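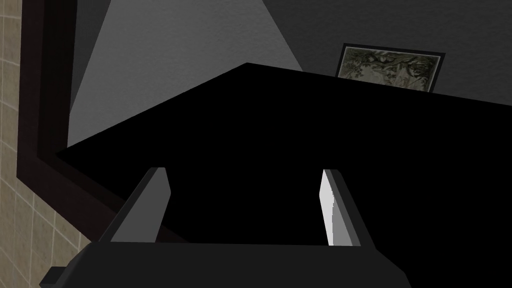 Wrist view in the simulator, Granano two-finger gripper, fingers open.

Gripper comparison: pre-run inspection, simulated cell
Site: Dundlow
Date: Apr 26, 2024
Units: Granano, Petek
Controller: Gendar

1. Gripper body fixed to wrist, no offset. OK, both units.

2. Both fingers in wrist view when open. OK on Granano. Petek loses one fingertip — camera mount to be moved back.

3. Gap between fingers clear. OK.

4. Finger shading. COMMENT. Right finger on Granano renders nearly white, with a jagged edge to the shadow. Left is mid grey. Check normals on the finger mesh.

5. Surface materials loaded. FAIL. Large object ahead of the gripper is plain black with no texture. Wall tiles and hanging picture load properly. Do not score any camera test against this object until fixed.

6. Open and close, 100 cycles per unit. Granano OK. Petek stopped at 16, rerun OK.

7. Closing force limit set in Gendar. OK. Same value for both units, do not change between runs.

8. Collision stop. OK on Granano. Not tested on Petek.

9. Log saved. OK, runs 252 to 267.

Result: not passed. Items 2, 5 and 8 to be repeated before the comparison starts. Item 4 can wait.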